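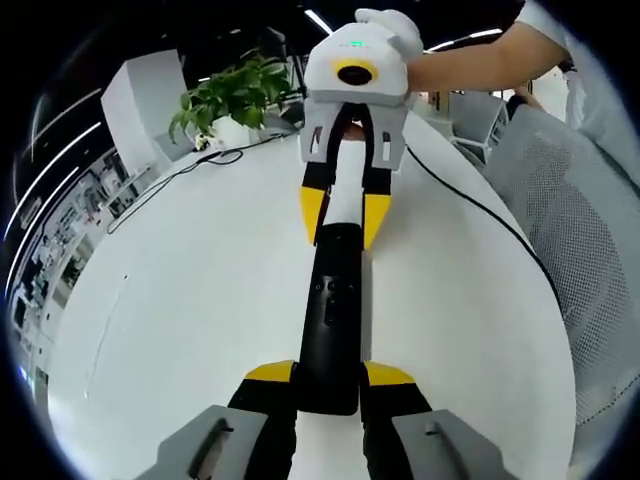 Slim black piece with the small round buttons, white tabletop underneath

What does this go to, and should I keep it?

Asked in Household > Moving and Storage
Viewed 158 times

I am clearing out a rental house in Stukville that my aunt lived in for a long time. Most of it is done. I have one box left of things I can't match to anything, and the black piece in the photo is the one bothering me. It is narrow and flat with a dull finish, about the shape of a remote or maybe a handle, and it has a group of small round buttons closer to one end. I can't find a brand name on it anywhere. There is no writing by the buttons that I can make out.

It was in a kitchen drawer with tape, two dead flashlights and a manual for an Edwood ceiling fan. The fan itself is still up in the back bedroom but it works off a pull chain. She also had a Pearce window air conditioner and a Clokidier adjustable bed. The bed is already sold. The buyer paid 800 for it and did not ask about a remote, and I did not think to ask either.

I tried pressing each button in front of the fan and the air conditioner and nothing happened. I have not put new batteries in because I can't see how it opens and I don't want to force it.

I have to turn in the keys on 31st May. What would you try before then, and if I can't figure it out, does it go in the trash or with electronics?

Answer 1
14 people found this helpful

Try the bed buyer first. A missing remote matters a lot more to somebody with an adjustable bed than it does on a fan with a pull chain. Text them a photo and ask if they are short one. If they have theirs, you can cross that off.

For opening it, lay it face down on a towel and look along the back and both short ends under a lamp. Battery covers can have a very thin seam. Push with your thumb flat and slide away from the buttons, then toward the buttons. If there is a tiny screw, use a small Phillips and don't lean on it. If you don't find a seam or a screw, leave it alone.

If you do get it open, look inside before you put batteries in. Model numbers are often molded or printed in there even when the outside is blank. Search that number with the word remote after it. White or green crust on the contacts means old batteries leaked. Wear gloves, wipe it with a cotton swab and a little white vinegar, let it dry, and then try a fresh set.

You can also check whether it sends a signal. Open the camera on your phone, point the end of the remote at it and hold a button down. With some phones you will see a faint purple light on the screen. You may have to use the selfie camera. No light does not prove much, as some remotes use radio and won't show anything.

Check the fan too. Take a flashlight and look up at the canopy where it meets the ceiling. A receiver can be tucked in there even if there is a chain. I wouldn't take it down if it's a rental.

Answer 2
3 people found this helpful

Just toss it. I moved last year and kept a whole bag of these and never used one.

Answer 3
6 people found this helpful

Please don't put it in the trash with batteries inside. Take the batteries out if you can and drop the rest at an electronics recycling place. Our county takes small stuff free at the transfer station, no limit that I know of, but call yours because hours change.

I'd also ask the landlord. If it belongs to something that stays with the house, like a garage opener or a light, they may want it back. Mine took 100 out of my deposit over one opener.

Comment from Alun Gwilliam: Same with ours. I would leave it on the counter with a sticky note if the landlord doesn't answer. Take a picture of it sitting there.

Comment from asker: Bed buyer says they have their remote so it isn't that. Landlord hasn't called back. I found no screw but there might be a seam on one end, going to look again tonight with a better light.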